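Week 4 handout – notes from the demo at Rinov

For those who missed the bus, and for those who were there and wrote nothing down. Read before Saturday.

Host was Yuzhen Xie, demo run by Emiko Takagi. Two-arm cell, one table, small objects. Operator drives both arms by hand from a second station, everything gets logged, policy is trained on the logs afterwards. They had 856 logged runs when we visited, 472 kept after review. Target is 4000. Ask yourself why so many got thrown out – Takagi's answer was mostly hesitation, operator stopping mid-reach to think.

Things to note: arms share one workspace, so who goes first matters. Handle on the box is on one side only. Gripper opening limits what you can grasp and from which direction. Also shadows – they change over the day and the policy notices, even if you dont.

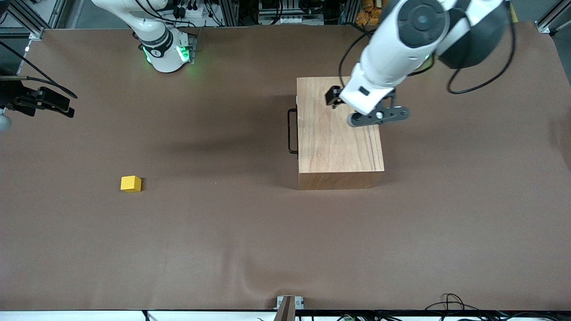 Fig. 1. Left arm over the wooden box, yellow cube well off to the other side.

Reynaldo asked about force sensing. Short answer, none at the fingertips, they estimate from motor current. Good enough for wood, not for eggs (her words). Obadia asked wether both arms can run at full speed together. No – capped in software, and the cap stays on for visitors.

To hand in: one page, 600 words max. Pick one arm, say what it has to know about the other one. Sketch is fine, label the frames. Drirnel reading is optional this week.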